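Préparer le règlement d'un jeu-concours lié à un match

Avant toute annonce, fixer trois paramètres : la dotation, la période de participation et le mode de désignation des gagnants. Pour l'opération Neko, la dotation comprenait 40 bons de repas et la clôture intervenait au coup d'envoi, un mercredi à 20 h.

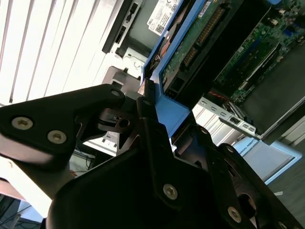
Le règlement indique ensuite le fuseau horaire retenu – sans cette mention, les participations tardives deviennent contestables. Exporter les inscriptions depuis Trisum au format CSV, puis supprimer les doublons sur l'adresse électronique. Sur 1 238 lignes, l'opération Neko comptait 157 doublons.

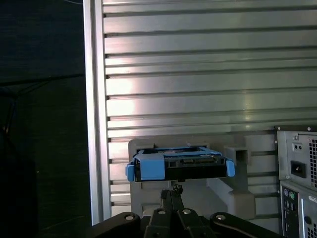

Chez Huttunen, on objecte que l'adresse seule ne suffit pas et qu'il vaut mieux croiser avec le numéro de téléphone. Le croisement est possible si le champ figure au formulaire et si le règlement le prévoit.

Numéroter les lignes restantes, figer le fichier, puis lancer le tirage.
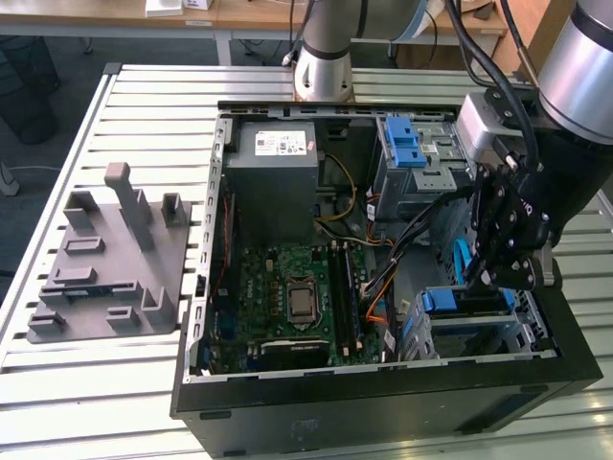
Archiver le fichier figé avec le procès-verbal. En cas de match reporté, appliquer la clause de report – date de clôture maintenue ou décalée, selon le texte publié.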